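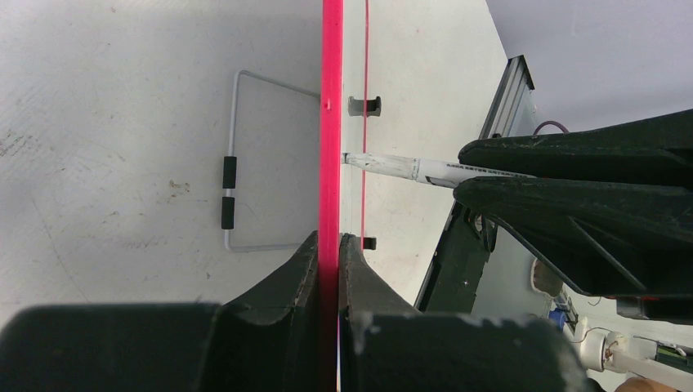

*Pink panel, held upright on its edge.*

**Speaker notes - the Floketti trainer, Pidham Gliding Heritage session, July 24, 2025**

Welcome the audience on behalf of the museum. Mention the printed handout.

## Slide 2: Origins

The Floketti is a two-seat training glider built by the Hiebert works at Senton. The fuselage is welded steel tube under fabric. The wings are wood, with a single main spar and a plywood leading edge.

- First flight took place in February, by winch launch.
- Empty weight was 260 kg. The design office had asked for less.
- Production came to 48 aircraft, all from the Senton shop.

## Slide 3: Changes in service

Early aircraft had a skid and no wheel brake. Clubs found them hard to stop on wet grass, and the works fitted a brake to later aircraft. The rudder was also made taller - point to the outline drawing. 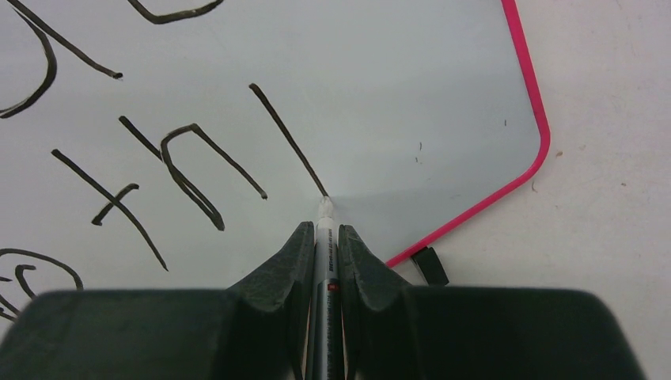 *Marker writing on the pink-bordered whiteboard.*

## Slide 4: The Pidham aircraft

Our example flew 482 hours before it was retired. Its logbook is complete apart from the first season. The left wing was re-covered after a heavy landing, and the repair sheet is on display in the side room.

Pause for questions on the repair.

## Slide 5: Access

The cockpit may be viewed from the platform only. Technical drawings can be requested in writing from the archive, which holds 600 sheets from the Hiebert works.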